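Clellanlow Building Users Forum > Shared Rooms > Room 726: blinds and preparation of white cloth

11 posts before this page | Page 2 of 2

gaete_roomsdesk
Moderator

Further to the comments on the previous page, the Rooms Desk confirms the position on Room 726. The vertical blinds will remain in place. Users are asked to set the slats before work begins and to leave them as set until the end of the booking. Several groups have reported that pale cloth is difficult to inspect in the morning, when daylight reaches the window from the direction of the office building opposite. The Desk accepts that the present blinds soften this light but do not exclude it.
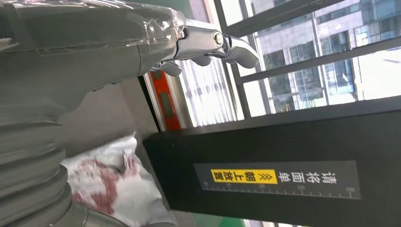
Room 726, window side: white vertical blinds, black window frames and the orange unit.

The orange unit is to stay where it stands. Please do not move it in order to draw the blinds.

helgate_textiles
Member

Thank you for the clarification. Helgate wishes to record that it does not agree with the conclusion. Our members prepare plain white cloth in this room, and the quality of the result depends on seeing the creases. With strong light coming through the slats, a shallow crease disappears altogether. We have twice passed a length as smooth and found it unacceptable at the next stage.

We request a blackout lining on the window side. The Fandex catalog lists one in a 3000 mm drop, which would be sufficient.

northcorridor
Member

I would oppose a blackout lining. My group uses the same room for paper records and relies on the daylight. The overhead lighting alone is poor, particularly toward the inner wall. Would Helgate consider working later in the day? The glare is much reduced after 3 p.m.

helgate_textiles
Member

We have considered this. Afternoon bookings are limited to 90 minutes, and our standard preparation takes longer. For the information of other users, the procedure is as follows.

The cloth is laid out in full and left to relax before anyone attempts to flatten it. It is then smoothed by hand from the center outward, with an open palm and light pressure. Pulling at a corner is discouraged, as it moves the crease elsewhere. 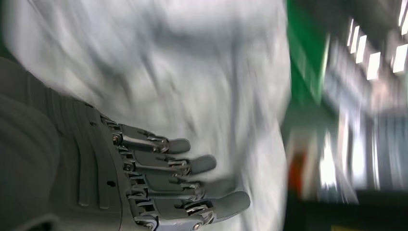

Each length is then turned and the second side is treated in the same way. Only after this do we fold, in panels of 600 mm, with the selvage kept to the outside. The procedure cannot be shortened without leaving creases inside the fold, where they set.

plainweave
Member

With respect, I do not think the blinds are the cause. We handle similar cloth on another floor with no blinds of any kind. What helped us was low light from one side, so that each crease throws a small shadow. A desk lamp at the level of the work surface is enough. I would try this before asking for new fittings.

I would also question smoothing from the center. We work from one end to the other and find it quicker.

helgate_textiles
Member

A lamp is a reasonable suggestion and we are willing to try it. On the second point we will keep to our own method. Working from one end has given us a ridge at the far side on wider pieces.

northcorridor
Member

I have no objection to a lamp, provided that it is put away after use.

gaete_roomsdesk
Moderator

The Desk will place a lamp in Room 726 for a trial period ending in February. It may be used by any group with a booking. The request for a blackout lining is deferred until then and the Fandex item has not been ordered. The choice of smoothing method is a matter for each group.

Please send comments on the lamp to this thread and include the time of day at which it was used.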